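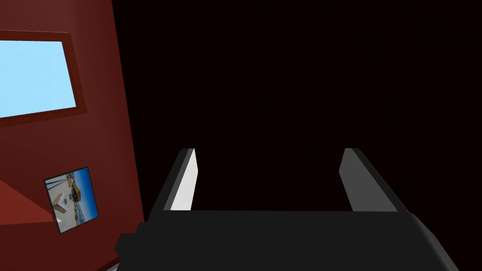 How does a small congregation decide what to do with an old church building it has outgrown?

At Trostden Chapel we began with the attendance book and the heating bills, and left the question of feelings for a later meeting.

I have kept the property records at Trostden for 12 years, so the job of writing up the numbers fell to me. The sanctuary seats 120 if people sit close. The fellowship hall next door was added later, on a separate foundation, and the two roofs meet in a valley that has leaked at one point or another in every decade for which we have records.

The deacons looked at 4 options: repair in place, enlarge the hall, sell and build on the Gavden Road parcel, or share space with the Rivadeneyra Street congregation. The last was dropped early. Their Sunday school runs at the same hour as our service and neither group wanted to move.

Repair in place is cheaper than I expected. The sills on the north wall are sound except for one section under the vestry window. Wálter Cárdenas probed them in July and marked the soft part with chalk; it measures nearly 20 inches. The valley flashing needs full replacement. The bell frame can wait.

Building on Gavden Road would mean a new well, a septic permit and a driveway that meets the county's sight distance rule. It would also leave the cemetery behind. The deed ties the burial ground to the chapel lot, and a sale would need either a boundary change or a standing easement for families. I read the deed twice and copied the relevant paragraph into the minutes.

The Prorevdale fund holds money left to us for "the fabric of the meeting house." Our reading is that this covers sills and flashing but does not cover a new site. We have taken $2,000 from it for the first phase, which is the flashing and the vestry sill.

The vote on the rest comes after the evening service, once the second roofing quote is in. I will post both quotes when I have them. The attendance book is in the hall closet, second shelf, for anyone who wants to check my addition.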